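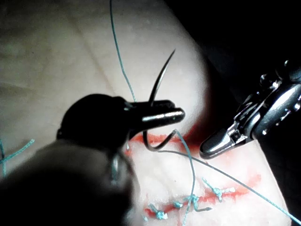 Curved needle and blue-green thread over the practice pad, Vosedthorpe skills room.

Quick one before the August break. Suture practice is back on in the Vosedthorpe skills room, 16 places, sign-up sheet on the door by noon please. Last time it filled before lunch and we had to turn people away, sorry to those.

New pads are in. Pale ones, incision lines marked in red so you know where to aim. Please use up the whole line before starting a fresh pad – we found 26 in the bin with barely a row of stitches on them. They are not cheap!

Running stitch first, then interrupted. Hold the needle near the middle, follow the curve, don't drag it. If the thread starts to look fuzzy cut a new length, it wont get better. Keep long tails out of the way of your finished row, that is where most of the snags happened in the last block.

Needles go in the yellow tub. Not the bench, not the sink. Count them back in before you leave.

The Peretti fund has given us 3,000 for supplies so thread is sorted untill spring. Tagle room is closed for painting, so everything is in Vosedthorpe for now. Doors open at 2.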